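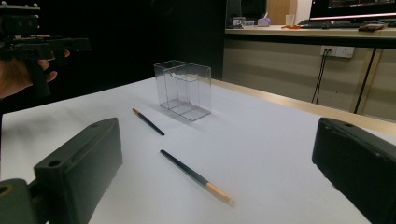
Two chopsticks and a clear plastic box on a white tabletop.

Home sleep tests for sleep apnoea: frequently asked questions

What is a home sleep test?

It is a small recorder you wear for a night in your own bed. Most kits have a clip for the finger, a soft tube under the nose and a belt across the chest. They record your breathing, pulse and oxygen level. Someone trained should then read the recording, and that part matters more than the kit. If a seller talks only about the gadget and never about who reads the results, ask.

Do I need one because I snore?

Probably not for snoring alone. Plenty of people snore and have nothing wrong with them. The signs that make a test worth doing are pauses in breathing that someone else has noticed, waking up choking, morning headaches and dozing off in the daytime. Online quizzes tend to say "yes, get tested" to almost everybody, and many of them sit on sites that sell tests.

Can my phone or watch do the same job?

We doubt it. Some watches can pick up a pattern that deserves a closer look. An app that listens through the phone's microphone can tell you there was noise in the room, which may have been the dog. Neither should be used to rule apnoea out if you have symptoms.

Is the Lumen kit better than the Surnow kit?

We get asked this a lot. Both record the same basic signals. Surnow says its belt is more comfortable, and Lumen says its report is easier to follow, but we have seen no independent comparison of the two. Price is a poor guide as well. We were quoted £90 for one package and £200 for another, and the dearer one bought a nicer case and a phone call.

What do the numbers mean?

The main figure is the number of times an hour that your breathing stops or becomes shallow. Under five is usually called normal in adults, five to 15 mild, 15 to 30 moderate and anything over that severe. These lines are useful, but they are still lines somebody drew. A person with a low score who falls asleep at traffic lights needs help more than a person with a higher score who feels fine.

My result was normal but I am still exhausted. What now?

Go back to your doctor. Home tests can miss milder cases, partly because most of them cannot tell when you were asleep. If you lay awake for half the night, those hours still count and pull the score down. Tiredness also has many other causes, including anaemia, thyroid trouble, low mood and some medicines. You may be offered blood tests or a night in a sleep clinic.

Should I stop drinking or taking tablets before the test?

Have a normal night. Do not stop any prescribed medicine unless you are told to. If you usually have a glass of wine, say so on the form. Take off nail varnish or false nails from the finger you will use.

Do pillows, mouth tape and throat sprays work?

The claims run a long way ahead of the proof. Sleeping on your side helps some people. Mouth tape worries us, especially if your nose is often blocked. We would not pay for a spray.

Can I still drive?

If you are very sleepy in the daytime, stop driving and speak to your doctor. In the UK there are rules on when you must tell the DVLA, and your doctor can explain which apply to you.

Related questions
Murkonum nasal strips: what is the evidence?
CPAP masks: why do they leak?
Is it insomnia or bad habits?
Blood oxygen readings at home

Contact us | © Lytvynenko Sleep Information | Last checked 18th December | Back to top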